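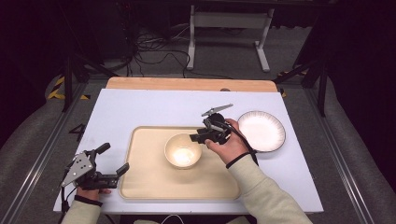 Birgit Hellwig thinks the bowls are the wrong place to start. She told me so before I had even put my bag down: people who plan automation always pick the part of the job they can see from the doorway, and the part that wears you out is the checking and the remembering. I wrote that on the first page of my notebook, and most of this report is me trying to find out if she was right.

My placement was at Plarholm, a canteen supplier that lays out meal trays for schools and day centres. The tray room handles 736 trays on a normal day and gets close to 1000 in January, when two of the smaller kitchens close. The company wants part of the laying-out done by machine, using a system called Conodia. Before that can happen, people have to do the work with hand-held grippers so that their movements can be recorded, and I got to watch a lot of it. I loved it!

What I wanted to find out

My question was simple. What changes for the people in the tray room when their own way of working becomes the thing a machine learns from? I talked to staff on both shifts, sat in on the recording sessions and read the old work instructions (104 pages, and I read all of them – the chapter on lids is better than you would expect).

What I found

The first thing is that everybody slows down. A person laying a tray by hand hardly thinks about it. With a gripper in each hand you have to decide where to take hold, and a round bowl gives you fewer good places than you might think. The rim is the obvious one.

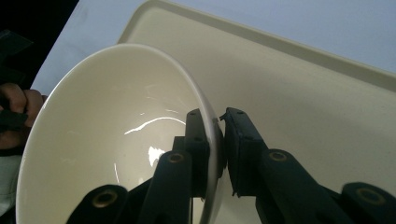 Once you have chosen a spot you also have to think about the angle, and about where the other hand is going to be when you let go. Several people said they had never put any of this into words before. One woman on the early shift had been tilting bowls a certain way for years and only noticed when she was asked to repeat it.

The second thing is about who gets asked. Under the old system, questions about the work went up to the office and answers came down. During the recordings it went the other way, and the planners came into the tray room to ask how things were done. People liked that a lot, although some wondered how long it would last.

Not everyone was happy. The late shift had heard about the project from a notice headed "Slanina", the office name for it, which explained very little. They wanted to know about hours, and my report can't answer that. Plarholm has promised to keep the team at its present size for 2 years. Birgit's view is that a promise about numbers says nothing about what the jobs will be like, and I agree with her there.

What I would look at next

I would like to go back once the machine is running and follow the checking work, which nobody has planned to automate so far. Mallel, the other site, starts its recordings in the spring, and they have asked to read this report first.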